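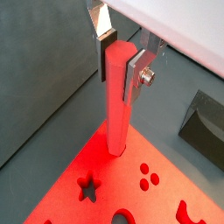
## 4. Construction and Bench Evaluation

### 4.1 Setting and constraints

The arm was assembled in the Vevel shared workshop, a members' space with a bench drill, a small manual mill and no dedicated robotics area. All parts had to be made or modified with tools available to any member, and the cell had to be cleared from the bench within 30 minutes at the end of each evening. These two conditions decided more of the design than any performance target did. The cell therefore has no bolted base. The arm stands on a steel plate which locates against two dowels in the tabletop, and the workpiece fixture locates against a second pair.

Removing and replacing the base plate shifts the arm slightly each time. We did not try to eliminate this shift mechanically. A short touch-off routine is run at the start of each session, in which the arm is lowered by hand onto a machined button and the joint readings are stored as an offset. Section 4.4 reports what remains after the offset is applied.

### 4.2 Gripper

The first gripper, referred to here as Stillov A, used printed fingers on a printed rack. It closed reliably but flexed at the finger root, and a tall part held near its top could be swung by light contact at its lower end. For insertion this is the worst place to have compliance, as the lower end is the end that must find the hole.

Stillov B, used for all results in this paper, replaces the printed fingers with aluminum ones carried on metal brackets. Figure 4 shows it holding the hexagonal prism over the test board. The two fingers are not identical. One ends in a dark rectangular pad; the other is a bare metal plate bearing directly on the part. The asymmetry is intentional. With pads on both sides, the part settled at a slightly different position across the jaw on each closure, depending on which pad compressed first. With one hard face, that face becomes the reference and the pad takes up the variation.

**Figure 4.** Stillov B gripping the red hexagonal prism near its top, seen from the wrist camera. The star-shaped hole and the group of four small circular holes in the board are used in Section 4.3 to estimate board pose.

The bracket holes on the hard finger were drilled oversize and the finger set square against a ground block before tightening. This was repeated whenever a finger had been removed. An earlier version located the finger on pins, but the pins copied the error of our drilling into every assembly, and we had no means of boring them more accurately.

Grip force is set by motor current and is not measured at the finger. The current limit was chosen by hanging a mass from a gripped prism and raising the limit until slip stopped, then adding a margin. The limit is the same for all parts. We consider this the weakest part of the design and return to it in Section 5.

### 4.3 Wrist camera and board pose

The camera is mounted at the wrist and looks down past the fingers. A fixed overhead camera was considered and rejected, mainly on account of the clearing requirement: a mast would have needed its own calibration after every setup. The wrist position has an obvious cost. During the final approach the held part covers much of the board in the middle of the view, and as the part is lowered its own target is the first thing to be hidden.

We therefore do not servo on the target hole. Pose is estimated from other features, chosen for being distinct in outline and likely to stay in view. The star gives a usable orientation except for its fivefold ambiguity, which is resolved by the direction from the star to the four-hole group. Either feature alone was found to be insufficient. The star alone returns the wrong rotation when one point is poorly segmented, and the group alone gives a noisy angle because its holes are close together.

Color gave more trouble than shape. Board and prism are both red, and near the base of the part the light reflected between them raises saturation to the point where the lower edge of the prism is hard to separate from the surface behind it. A threshold tuned for the far corners of the board, where the red is lighter and closer to orange, merges the two near the contact region. We tried three remedies:

1. A second threshold for the area under the gripper. This worked until the lamp was moved.
2. Masking the prism from its known geometry and the current joint readings. This was retained.
3. Painting the board. This was rejected because the same board is used by the Demissie group in their comparison, and we wished to keep the surfaces alike.

The mask is computed from the nominal prism dimensions, enlarged slightly on all sides. Features which fall partly inside the mask are dropped for that image. If fewer than two features remain, the arm raises the part vertically and takes another image before continuing.

### 4.4 Procedure and results

Each trial begins with the prism already in the gripper. The board is placed by hand in an arbitrary orientation within reach. The arm estimates pose, moves above the hexagonal hole, lowers until contact is inferred from motor current, and then performs a small spiral search with a rotation superimposed. A trial is counted as a success if the part drops to the expected depth before the search reaches its outer radius.

A total of 1,000 trials were run over several weeks in September and after. In 478 of them the prism entered without any search motion. The remaining trials required the spiral, and failures within this group were dominated by rotation error at the start of the search. Lateral error was seldom the cause. A hexagonal part tolerates small offsets when its flats are aligned, but a part resting on its corners across the edge of the hole can be moved sideways for the full length of the spiral without entering.

Trials run immediately after touch-off did not differ visibly from those run late in a session. Trials run after a finger had been refitted did, until the squaring step described in Section 4.2 was made part of the procedure. Trials recorded before that change are included in the total.

The same controller was loaded onto the Skokby arm, an older build with belt-driven joints, with only the kinematic parameters altered. Its contact detection triggered early on nearly every descent, owing to friction in the second joint, and the comparison was stopped before a useful number of trials had been collected.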